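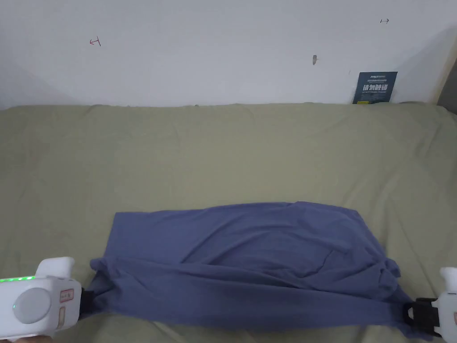 **Figure 2.** The two hand-held grippers at the near edge of the cloth, with the lower band pulled between them.

## 4. The home-built gripper pair and its use on cloth

The devices of this section were built in a shared workshop, Clurnar, and then used at home. We call the pair Plullov. The aim was modest: a person with a desk job and free evenings should be able to assemble both grippers, repair them with parts from the same drawer, and record cloth handling without a robot arm being present. The recordings are later used to train the arm in the workshop, which is described in Section 5.

### 4.1 Body and jaws

In the first build, of March, the jaws were closed by a cord, and the cord became longer with use. The person holding the gripper did not notice this, but the recorded opening was wrong by a small and growing amount. We replaced the cord by a rigid link and from this moment the zero position was stable. The price is a harder grip, which makes the hand tired sooner. We tried a softer return spring, but then the jaws opened too slowly for thin fabric, so the original spring was put back.

The pads were changed more often than any other part. A smooth pad lets a single layer slip; a very rough one pulls threads. Our present pad is a compromise and we do not claim it is the best one.

### 4.2 The cloth task

All folding was done on a bed covered with a plain sheet. A table would be easier, because a hard surface gives clear contact, but the arm must later work on soft surfaces and we preferred to meet the difficulty early. The mattress sinks under the hand, and the height at which the jaws touch the fabric is therefore different at each attempt.
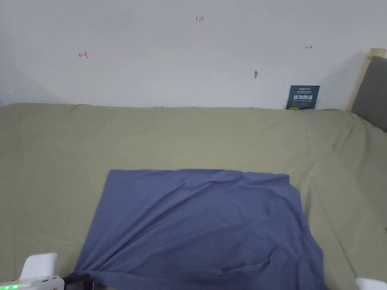
A trial starts with the cloth spread and ends when the operator puts both grippers down. Between these two moments the operator is free to choose where to grasp. We gave only one rule — both hands must hold the fabric before it is lifted. Wrinkles were not removed by hand before the start, except when a corner was fully hidden under the cloth.

We recorded 4,000 trials in this way and kept 3,579. The others were rejected by the Begay script, which compares the two position tracks and stops when one of them jumps. Most jumps came from fast turning of the wrist. We did not try to repair such tracks, as a repaired track looks correct and it is difficult to find the error afterwards.

### 4.3 The view from the gripper

The wide view from the gripper shows much more than the task. The furniture at the side of the room stays visible when the jaws are close to the cloth, and this helps the position estimate, while the cloth alone offers few stable points. The drawback is bending of straight lines near the border. Our calibration tool, Zalel, corrects the centre well and the outer ring poorly — we therefore discard the ring.

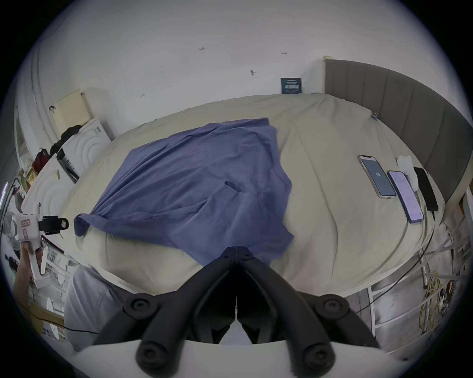 **Figure 3.** View from one gripper, its black jaws close to the blue cloth. The second device is held in the left hand of a person, at the lower left.

The remaining weakness is time. Each gripper keeps its own clock, and we align them by one sharp closing of both jaws at the start of a session. In long sessions the two clocks move apart again, so the closing is repeated at the end and the difference is spread evenly over the trials between.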